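Labs & Workshops | Robots at Home

Shares 166 | Comments 20

I'd been in the Nalgate workshop maybe five minutes when Hatsue Yoshida handed me a cloth and told me to wipe fingers. Robot fingers! There are two black ones on each gripper, and she wants lint and detergent off them before the laundry station runs at all. (I missed a bit. She noticed.)

Hatsue looks after this one machine, and most of her morning goes on things I'd never have thought of. She checks the cable connectors on both green arms by hand, pushing each one home and giving it a little tug. Then she opens and closes the grippers with nothing in them and just listens. A dry click means grease, a soft one means leave it alone. 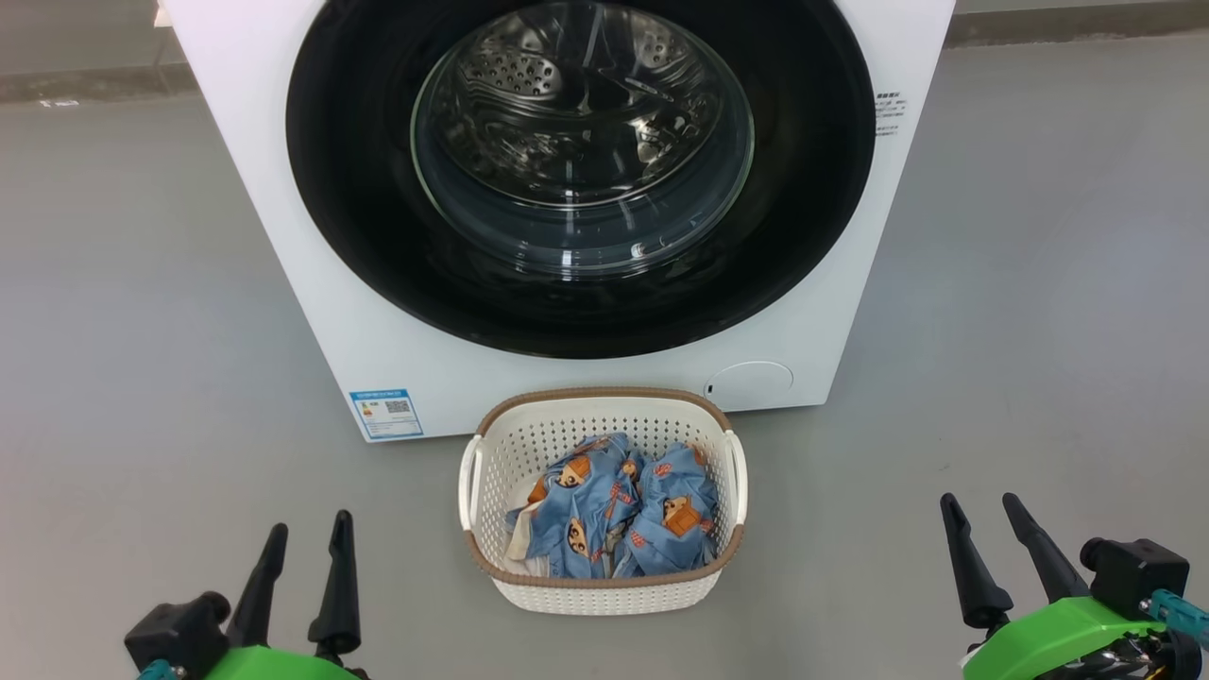
Both grippers down by the laundry basket, with the washer door shut. Photo: Bjarke Blöndal

After that comes the basket, and she's fussy about the basket. It goes right below the washer door, squared up by eye, handles out to the sides. Crumpled laundry is fine – she likes it crumpled, and cartoon prints are welcome – but if the pile gets much above the rim she takes some out and starts over.

The part that wears out is the finger pads. Villads Gunnlaugsson, who built the arm mounts, wanted to change them on a schedule, every 100 cycles. Hatsue changes them when they feel shiny under her thumb, and the two of them have been arguing about it since March. I tried the thumb test on an old pad and a new one and got it wrong – twice!

By noon she had the left side signed off and was back on her knees by the right arm, tugging at a connector she'd already tugged.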